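Ticket: author biography page shows wrong birth year and missing memoirs
Product: Ruveck reader's catalog
Status: Resolved, watching
Reported by: Marit Engebretsen
Handled by: Nahom Ayele

Initial report

The page for the poet Jankauskaitė is showing the wrong birth year. It also lists her as the author of five books of poems and no memoirs, when she wrote two. The short bio at the top is correct. The panel on the right is wrong, and so is the text that comes up when you search her name. I run the poetry reading group at the Nilandale library and we print the panel as a handout, so I noticed it right away.

I tried reloading the page, signing out and back in, and using a different browser. Same result each time. The other poets on our list look fine.

Marit

First reply

Thanks for the report. I can see the same thing from my side. The bio text and the side panel come from separate records. The bio is typed in by an editor. The panel is filled in by a job that matches the author's name against our main author file. I checked the bio record and it has not been edited since January, so I am leaving that alone for now.

Could you tell me whether the handout you printed last time had the right birth year? That would help me work out when the panel changed.

Nahom

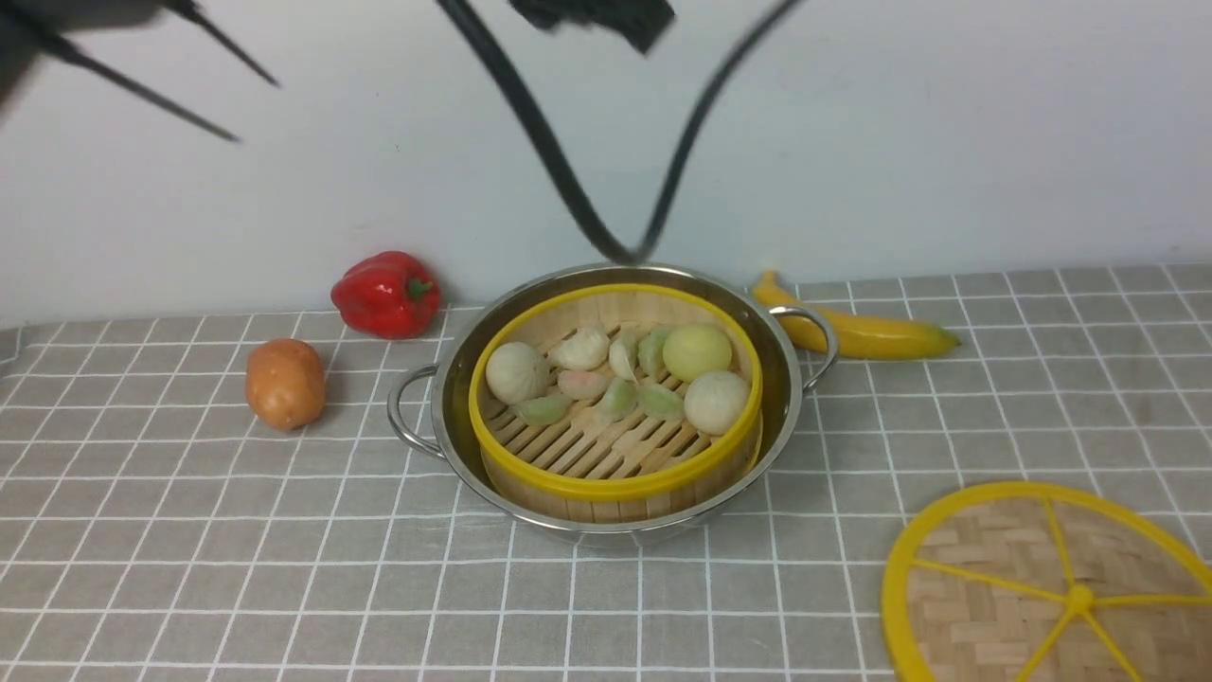
Reply from reporter

The last handout was right. I have a copy in the group folder. It has the correct year and both memoirs, the childhood one and the one on her years teaching in Dolunska. The poems were listed under their own heading. On the page now there is only one heading, "Works," and everything under it is poetry.

One more thing -- two of the five poetry titles are not hers. I know her books well and I have never come across them. I have put the two titles in the notes field on this ticket.

Marit

Log, Nahom Ayele

Looked up both titles from the notes field. They belong to another author with the same last name and the same first initial. She is also a poet, but a later one, and she never published a memoir. Her birth year is the one showing in our panel.

So the panel is pointing at the wrong person. The match score between the two records is 97, and the job accepts anything over 95 without asking an editor. The score is high because the name counts for most of it and the birth year counts for very little.

Tried first: cleared the saved copy of the page. No change.

Tried second: reran the match for this one author. It picked the wrong record again, as expected given the score.

Tried third: locked the page to the right record by hand. The panel filled in correctly, with the right year and both memoirs. Search still showed the old text.

Tried fourth: rebuilt the search entry for this author only. Search is now correct.

Ran a report for other authors whose panel year and bio year do not agree. It came back with some 200 names. I opened a handful from the top of the list. Most are plain typing mistakes in the bio, but a few look like the same mix-up, mainly family members who both wrote. Those need an editor to go through them and I have opened a separate ticket for that work. 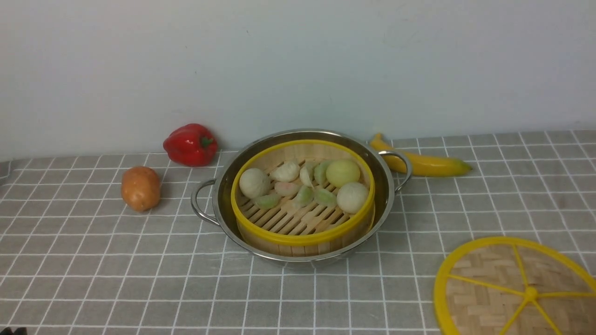
Nilandale, 29th September

Checked the page this morning on the library computers. The birth year is right and the memoirs are back under their own heading. The two titles by the other poet are gone. Search shows the right text too.

The printed version still has the old panel, though. When I use the print button I get the wrong year and the single "Works" heading. If I print from the browser menu instead, it comes out fine. I can use that for now, but other groups use the button.

Marit

Reply

You're right, the print button was serving a stored file made before the fix. I deleted it and made a new one. Please try the button again. If you still get the old version, hold down Shift while you reload the page, then press print.

I have also asked for the birth year to count for more in the matching job. Until that goes in, this page stays locked to the correct record, and changes to the main author file will still come through.

Nahom

Reply from reporter

The button works now. Handout printed with the right year. You can close this one, but please add me to the other ticket. There are several more poets on our list for this winter and I would like to check their pages before I print.

Marit

Log, Nahom Ayele

Added Marit to the editor ticket. Setting this one to resolved and keeping a watch on the page until the matching change is live.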